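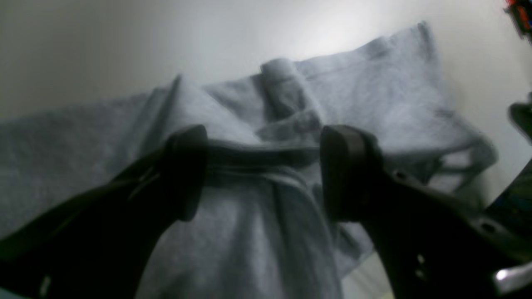

Equipment Planning for Automation
Unit 4 handout: Costing a two-arm cell for garment handling

Last updated: October
Shares: 21 | Comments: 3

Read this before the costing workshop. You will need the blank budget sheet from Unit 3 and a calculator. The case we use all through this unit is a two-arm table cell that handles T-shirts. The buyer is a small laundry and linen firm called Vindano, and the supplier quoting for the cell is Flenia.

1. Start with the task

Most poor purchases begin with a catalogue. Write the task down first, in one sentence, with the item, the starting state and the finished state. Vindano's first version was "fold shirts". Flenia could not quote against that. The second version was "take one short-sleeved shirt, lying loose on a table, and leave it folded at the left-hand side". That can be priced and it can be tested.

Cloth is harder to budget for than boxes or bottles. It does not keep its shape, so the same shirt gives the arms a different job each time it is put down. Allow more set-up time than you would for rigid parts, and put that time in the budget as money.

2. What goes on the sheet

Use four headings.

Purchase: the arms, grippers, cameras, controller, table and frame.
Installation: delivery, power, network, guarding, floor fixing, cable routing.
Running: electricity, software licences, service visits, spare parts.
People: training, supervision, and hours spent on trials before the cell does any paid work.

Students usually fill in the first heading well and leave the fourth nearly blank. In the Vindano case the trial hours came to more than the table, the frame and the guarding together.

3. Fingertips and other small parts

Gripper fingers are cheap next to an arm, and they are the part that touches the work. Pads wear. A worn pad may still hold a thick hem and slip on a single layer of thin jersey. Vindano budgeted 1,276 pounds for the first year of fingers, pads and fixings. Keep this as its own line. If it is hidden inside "maintenance", it will be cut the first time somebody needs a saving.

Ask the supplier these questions and write down the answers:

How long does a finger change take, and can our own staff do it?
Are the pads sold singly or only as a set with the bracket?
What is the delivery time for each?
Does the cell need to be set up again after a change?

4. One arm or two

A second arm is the largest single choice on the sheet. It adds the arm itself, another gripper, more cabling, a bigger table and more programming. Against that, two arms can hold a shirt at both ends and keep the cloth stretched between them. One arm has to let go and take hold again, or use a clamp fixed to the table.

Cost both. For the one-arm version, include the clamp and the extra seconds per shirt. Vindano's one-arm estimate was 30 per cent cheaper to buy, but it could not meet the hourly number the firm had asked for.

Leave space for cables in the table drawing. They have to reach both arms at full stretch without catching on the work, and a port cut through the tabletop is much cheaper at the drawing stage than after delivery.
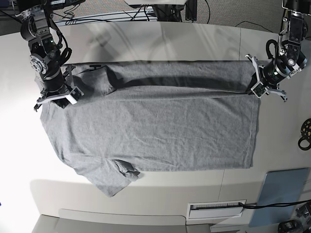
Shewit Wako asked at this point whether the second arm could be left off in year one and added later. It can, if the frame, the controller and the power supply are bought at the larger size from the start. Get that in writing, with a price held for the second arm.

5. Contingency

Set aside 20 per cent of the purchase and installation total. Do not apply it to running costs, which should be estimated line by line. Record every draw on the contingency with a short note of what it was for. The notes are useful when you plan the next cell.

6. For the workshop

Bring a completed sheet for both versions of the cell. Mark any figure you guessed with a G. We will compare them and look at where the guesses fall.

Comments (3)

Yi-an Geum
Is the training cost for a replacement operator meant to go under People in year one, or only when someone leaves? I have put half in each for now.

Seo
I put all of it in year one. The Unit 3 sheet has no column for staff changes anyway.

Ultanow
The Unit 3 sheet adds the service visits twice if you fill in both tabs. Check your running total before you print it.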